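Honetum collection area, walk-round before the first session
Filled in by: Ankica Karagiannis
Month: December
Station: 4

Floor markings. OK. The hazard tape is down and sticking well. I went along it with my shoe, which is not scientific, but nothing lifted.

Cables on floor. NEEDS WORK. They were bunched up by the white stand again when I came through. Please coil them before anybody starts, even if you are only doing a short run and mean to come right back to it. I nearly went over them myself last month with a full mug in my hand!

Rails and padding. OK. Pads firm when pressed. Mwanahawa Mollel asked for a second look at the corners and I was happy to do it.

Hand-held grippers, left and right. OK with a comment. Screws snug, straps close properly, jaws open and shut without catching. Do leave enough slack in the cable that you can turn your wrist all the way over. If you feel it tug, stop and reroute it, and don't worry about losing the take.

Table and object. OK. Cup set near the middle, no chips on the rim that I could feel.
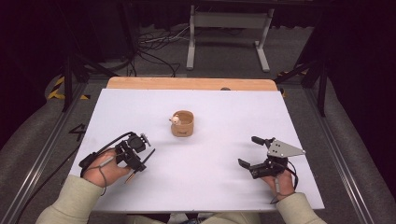
Seating and breaks. OK, though I will go on about this one a little. We agreed on 18 demonstrations and then a proper rest, and I have seen people push on to the end of the batch because they were in a rhythm. Tired hands make jerky examples, and the model learns the jerks right along with everything else.

Recording check. OK. Two test takes saved and played back all the way through. Batch 633 is open and ready for you.

Stop word. Said out loud with everyone present. Next walk-round at 11.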